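Kulsoom Tanoli
22nd April

I read all 36 pages of the new Ristdale good practice guide for shared robot benches so you can spend your evening on something else. Thread. It's long, sorry, mute me now.

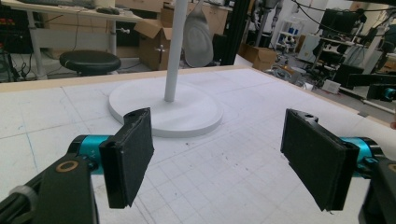 Gripper over the gridded table. Two foam pads, a lot of bench, a lot of lab behind it.

2/ First, what the guide is. It covers small arms and hand-held grippers used for recording demonstrations on tabletops. It is voluntary. It says so on page one and then uses the word "must" for the rest of the document. Pick one, please.

3/ Second, who I am to complain. I've written bench rules for two labs, and I've watched people ignore both sets. I sat through the Pleltov consultation in December and sent in comments. I can find one of them in the final text, and they changed the meaning.

4/ OK, the workspace section. The guide wants "a clearly defined and uncluttered work area." Fine. Look at the table up there. White top, pale grid, a lamp stand or fan stand with a big round base, and plenty of free surface between the fingers. By the letter of the rule I think you pass.

5/ Now look past the wooden strip along the far side. Stool, cardboard boxes, desk, cables, another arm standing up at the back. The guide has zero to say about any of that. Its idea of a work area stops where the tabletop stops.

6/ People don't stop where the tabletop stops. They walk around it backward while looking at a screen. Every near miss I've logged started on the floor, and the floor gets half a paragraph under "housekeeping," between spilled drinks and coat hooks.

7/ I'd swap the whole of section 3 for one line: if you can't walk around the bench with your eyes on the task, don't start. You could print that on tape.

8/ Grid lines. The guide loves grid lines. "A reference grid shall be provided to ensure repeatability." A grid ensures nothing. It gives you somewhere to put an object back IF you wrote down where it was the first time. Most people don't write it down.

9/ And then there's pen. There are a few blue pen marks on that tabletop. Every bench I've ever used has pen marks on it and I have never once met a person who could tell me what all of them meant. Old start positions? Somebody testing a pen? The guide doesn't mention marks at all.

10/ Skinton's in-house rules do this better, and they fit on a single sheet. Any mark on the surface gets a date and initials next to it, or it gets wiped at the end of the shift. Boring. Works fine. I stole it.

11/ Pads. This is where I got properly annoyed. The guide asks for "visual inspection of compliant contact surfaces before each session." Inspection for WHAT? It doesn't say. Tears? Glue letting go? Dirt? You could look at a foam pad for an hour and be fully compliant.

12/ My version, for anyone who wants it:
Press each pad at the corners. If a corner lifts, change the pad.
Compare left and right. If one is flatter, change both.
Wipe the surface they'll be touching.
Write the change in the log with the time.
That takes under a minute. I've timed it.

13/ On wiping. Small dark specks on a white table are a fact of life and I'm not going to be holy about it. But if your rule says "clean surface" then define clean, or admit you mean "nothing on it that moves the object." Those are very different jobs for whoever gets handed the cloth.

14/ The section on tall objects is, I will admit, decent. Anything with a narrow pole on a flat base gets its own paragraph: approach slowly, know where the top is before you move, don't judge height from the gripper view alone. Yes. Good. That last bit is the best sentence in the 36 pages.

15/ It matters because from down at the fingers you get the base and some of the pole, and the top of the thing is somewhere above what you can see. New operators plan for the part they can see. Then they lift.

16/ And after that good paragraph they give you a table of "permitted object categories" with 32 rows. Thirty-two! There's a row for "soft fruit" and another for "fruit (soft, small)." I cannot find a row where a lamp stand goes. "Furniture, minor"? "Lighting, domestic"? I asked. I'm still waiting.

17/ Lists like this look thorough and they age terribly. Somebody brings in an object that isn't on it, the form won't take a blank, so they choose the nearest row, and now your records say you spent the morning handling furniture.

18/ The incident form. Oh boy. There's a required box for severity from 1 to 3, no box for "what were you trying to do." I'd trade every severity score I've ever read for one honest sentence about what the person was trying to do.

19/ The headline number. You'll see it in the press release: the guide is "informed by 2982 recorded sessions." I looked for how those were picked. There's no appendix. I don't know how many operators that was, how many rooms, or whether a session that went badly early on even got recorded.

20/ Maybe it's a lovely sample! I'd be glad to be shown. Until then it's a number sitting on a cover, and I've asked people on my own team not to quote it.

21/ Someone's going to say "it's a first edition, be nice." I was nice about the Kırmızıgül draft and we're still living with its color code, the one where amber means both "paused" and "ready." I've run out of nice on first editions.

22/ What I'd keep: the tall object paragraph. The bit about one person at the bench having the final say to stop, no matter who's senior. The reminder to agree on words for stop and go before you start. All of that is going up on our wall.

23/ What I'd cut: the category table, the severity score, every "ensure." Search for "ensure" and read each sentence without it. Most of them turn out to have no instruction inside.

24/ What I'd add: the floor. Cables across walking routes. Boxes, who owns them and when they leave. Stools, pushed in or taken away. What to do about the other robot in the room when you're working on this one. That's a whole section and I'd read it happily.

25/ Replying here to the person who asked whether their lab should adopt it: I wouldn't adopt it. I'd read it with a pencil, then go stand at your own bench and write down what you'd tell a new starter on day one. Compare the two. Keep yours where they disagree, unless you can't explain why yours says what it says.

26/ And to the person who says rules kill speed: some do. The pad check doesn't. Filling in row 17 of 32 with a wrong answer does.

27/ Comments are open for the second edition. I'm sending mine again, including the one they flipped. If you've got a floor incident you're willing to share without names, my messages are open, and I'll put it in with the rest.

28/ Small correction to post 18, I've been told there IS a free text box. It's on the back of the form. It's marked "office use."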